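The Plate Table

A story by Rawan Masri
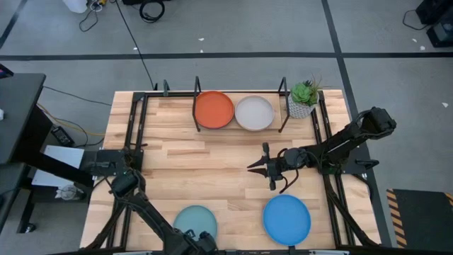
Issue 88, p. 71

The open day began at ten and Khalil Haddad was there at twenty past nine. He had taken the bus out from town with his good shoes on, and he waited in the lobby of Vadard until a young man with a lanyard came down and let him in.

"You're here for the demonstration?" the young man said. His lanyard said Matúš Zeman.

"I'm here for the plates," Khalil said.

He had washed dishes for 31 years at the Nasrallah, which was a hotel when he started and a hotel and conference center when he stopped. In January his nephew Tamer had sent him a link. The Nasrallah was going to try out a machine in the kitchen, and the company that made it was opening its doors for one morning. Tamer thought it was funny. Khalil read it twice and put his name on the list.

Matúš gave him coffee in a paper cup and took him upstairs, past a row of offices and into a big room with gray carpet. There was black tape on the floor. Khalil stopped at it without being told to.

"You can come closer," Matúš said. "Up to the table is fine when the arms are off."

"Are they off?"

"They are now."

The table was smaller than he had imagined. It had a top like a butcher's block, and he liked that. Two of the plates were already standing at the back, an orange one and a gray one, side by side between the wires. The other two lay flat near the front. They were nice plates. At the Nasrallah all the plates had been white and had a green line around the rim, and if you stacked them warm they stuck to each other.

"Who put the plant there?" Khalil asked.

"Alun. He said the room needed something alive in it."

By ten there were a dozen people, most of them younger than Khalil and most of them holding phones. Alun Gwilliam came in and stood by the dark gray desk and talked for a while. He was a tall man with a soft voice, and people had to lean in. He said the system was called Skotuvard. He said the task was simple to describe. The arms would pick up the plates and stand them in the rack, and they would do it without anybody telling them where the plates were.

A woman asked how many times they had practiced.

"On this set, 348 times," Alun said. "I can tell you that the last 293 were better than the first ones."

People laughed. Khalil did not. He was trying to work out how long it would have taken him to do 348 plates, and the answer was about one wedding.

Matúš sat down at a keyboard and asked everyone to step back behind the tape. The arms woke up with a small click. The one on the right swung out over the middle of the table with its fingers open and stayed there. The one on the left went down toward the teal plate and stopped on top of it.

"It's thinking," somebody said.

"It's looking," Alun said.

Khalil watched the left one. It had come down too far in on the plate. You could not get a plate up like that. You had to go for the rim, and you had to tip it a little toward yourself first so there was room for your fingers underneath. He had shown this to every boy they ever sent him. Tamer had lasted two weeks in that kitchen and he had never learned it.

The fingers closed and slid off. The plate turned a little on the wood. The arm went back up, came down in almost the same place, and slid off again.

Nobody spoke. Alun put his hands in his pockets.

On the third try the arm went farther out, caught the rim, and lifted. The plate came up at a bad angle and hung there. Then the right arm moved over and took hold of the other side, and between them they carried it to the back of the table and let go of it. It stood. A few people clapped.

"Again," Khalil said. He had not meant to say it out loud. It was what he used to say to the boys.

Matúš looked around at him. "Sorry?"

"The blue one. Is it going to do the blue one?"

It did the blue one on the first try, and it was slow. Khalil timed it by the clock over the door. Nearly a minute passed from the time the arm moved until the plate was standing. In that time he could have cleared the table, rinsed the whole lot, racked it, and lit a cigarette out by the bins, back when you could.

Afterward there were sandwiches from a place called Kakosel, with too much mustard. People asked Alun about prices and delivery. Khalil took his sandwich back to the table and stood at the edge of the carpet tape and looked at the wires.

Matúš came and stood next to him.

"You worked in a kitchen," he said.

"Yes."

"What did you think?"

Khalil finished what was in his mouth. "Your rack is too far back," he said. "Everything has to go all the way across. You put the rack where the hands are."

Matúš looked at the rack and then at the arms. He took a pen out of his shirt pocket and wrote something on the back of his hand.

"And they're dry," Khalil said. "You practice with dry plates."

"We can't get the arms wet yet."

"Then they don't know anything about plates."

He said it in a friendly way and Matúš seemed to take it like that. They stood there a little longer. Then Matúš asked if he wanted to try moving one of the arms himself. With the power off you could push it by hand, he said, and you could feel where the joints were.

Khalil gave him the paper cup to hold. He wiped his hand on his trousers and took the right arm just behind the wrist, where the cables looped around. It was lighter than he expected and it did not fight him. He moved it down to the wood and brought it in low and tipped the fingers, the way he would have done it, toward a plate that was no longer there.

"Like that," he said.

"Can you do it once more?" Matúš said. "Slower. I want Alun to see."

Alun was across the room with a man from the hotel. Matúš called to him, and Khalil held the arm where it was and waited for him to come over.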